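Filed under: Brows & Lashes, At-Home How-Tos

How to tint your own brows without the panda look

Last updated: September 2026

I've been tinting my brows at the kitchen table for years, and I only go to the salon in Bastham now if there's a wedding. It's dead easy once you've had a practice!

Do a patch test first, behind your ear, two full days before. Please don't skip it, even if you've used that tint before.

On the day, wash your face, dry it well and brush your brows upwards. Put a thin line of petroleum jelly all round them (not on the hairs – the tint won't take). Mix the tint as the leaflet says, then dab it on from the tail inwards, leaving the front bit till last.
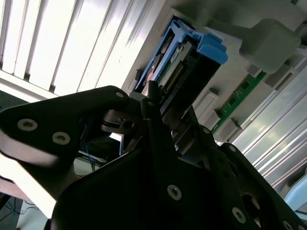
Black plates and silver screws, close up.

Set a timer. I'm fairly dark and I wipe mine off after four minutes, but go for two if you're blonde and have a look. You can always do a second coat. Use damp cotton wool and wipe outwards.

Too dark? A bit of gentle cleanser that night takes the edge off, and it fades quite a lot in the first week anyway. Keep oily creams away from them if you want the colour to last.

Contact | © Llanos Beauty Notes | Back to top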